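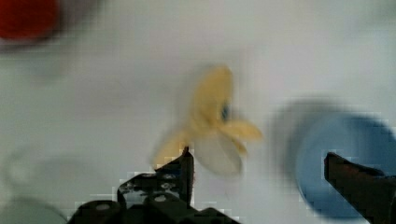 What Does It Mean to Rent a Home?

Search this site
Go

23 Nov 2020
59 shares | 5 comments

Lots of kids live in a home their family owns. Lots of other kids live in a home their family rents. Maybe you know which one you are, and maybe you've never thought about it! Either way, there is a whole world of keys, papers and rules behind your front door, and it's really fun to find out how it works.

Owning and renting

When a family owns a home, they bought it. They may still be paying a bank for it (that's called a mortgage, and you don't say the t), but the home is theirs. They can paint the kitchen purple if they like.

When a family rents, the home belongs to somebody else. The owner is called the landlord. A landlord can be one person with one little apartment over a shop, or a big company with hundreds of them. The family living there are the tenants. Every month the tenants pay the landlord some money, called rent, and in return they get to live there and call it home. Because it is home! Your bed is there, your cereal is there, and the landlord can't just stroll in and watch your TV.

Think about a library book. You take it home, you read it under the covers, you get to know every page. It's still the library's book, and you look after it. Renting is a lot like that, only you can fit inside it.

The lease

Before anyone moves in, the landlord and the grown-up tenants sign a paper called a lease. A lease is a list of promises, and both sides make them.

The tenants usually promise to pay the rent on time, keep the place in good shape and tell the landlord when something breaks. The landlord promises that the home is safe to live in and that the big things get fixed, like the heat or a leaky roof. The lease also says how long it lasts. One year is very common. If a lease starts in May, it runs until the next May, and then everybody decides whether to go around again.

Leases can be long, and some of the words in them are very old. "Premises" just means the place. "Occupant" means a person who lives in it, so that's you! Kids don't sign a lease, but their names are often written on it.

What is a deposit?

Here's a word you might hear when your family is getting ready to move: deposit. It's extra money the tenants hand over at the start. The landlord holds on to it, a bit like a coach holding your watch during a swim meet. When the family moves out, the landlord looks the home over. If everything is fine, the deposit comes back. If there's a big hole in the door, the landlord may keep part of it to pay for a new door.

Small marks from everyday living are called wear and tear. A carpet that's a little flat where people walk is wear and tear. A carpet with a whole bottle of blue paint in it is not!

Let's try some numbers

Pretend we live in a made-up town called Flallutano. We find an apartment on Cruickshank Street, and the rent is 889 dollars a month. The ad says "utilities not included." Utilities are things like water, electricity and gas, the stuff that comes into your home through pipes and wires. In our apartment they cost up to 175 dollars a month.

So in a cold month, when the heat is on a lot, we add them up:

889 + 175 = 1,064 dollars

Then in a mild month we open the windows, the heater takes a rest and the bill gets smaller. The rent stays the same. Now you know why grown-ups are always asking who left the lights on.

How to read an ad

Rental ads are like secret code, and cracking it is great fun. Writers used to pay for every line in the newspaper, so they squeezed the words down small, and people still do it today. Try these:

BR means bedroom
BA means bathroom
W/D means washer and dryer
A/C means air conditioning
Furn. means furnished, so the furniture comes with it
Studio means one main room for sleeping, eating and playing 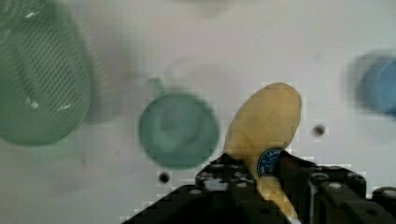
Now you can read a whole one. "Sunny 2 BR, 1 BA, W/D, pets OK, near bus." Two bedrooms, one bathroom, a washer and dryer, and your hamster is welcome! Always check the part about pets. Some landlords say yes to cats and no to dogs, and some want a little extra money for each animal.

Going to look

After the ad comes the visit, and kids can be a big help here. Ask if you can turn on the taps. Open a closet (ask first if people still live there). Look out of every window and find out what you'd see when you wake up. Listen, too. Is there a train? Somebody practicing the drums?

You can ask questions as well. Where do bikes go? Is there a place to play outside? Which room would be mine?

Is one way better?

No! Renting makes it easier to move when a parent gets a new job, and a landlord pays for a new water heater. Owning means you can knock down a wall or dig a pond. Plenty of people rent their whole lives, and plenty do some of each.

Words to remember

Landlord: the owner of a rented home
Tenant: a person who rents it
Lease: the paper with the promises
Rent: the money paid each month
Deposit: money held until you move out

Try it yourself

Write an ad for your own bedroom, using as much of the secret code as you can. Then give it to someone at home and see if they can work it out.

More for curious kids

What Is a Mortgage?
Who Fixes the Elevator?
Why Do Houses Have Numbers?
Moving Day at Landen Court: A Story
The Mekisov Building and Its Many Doorbells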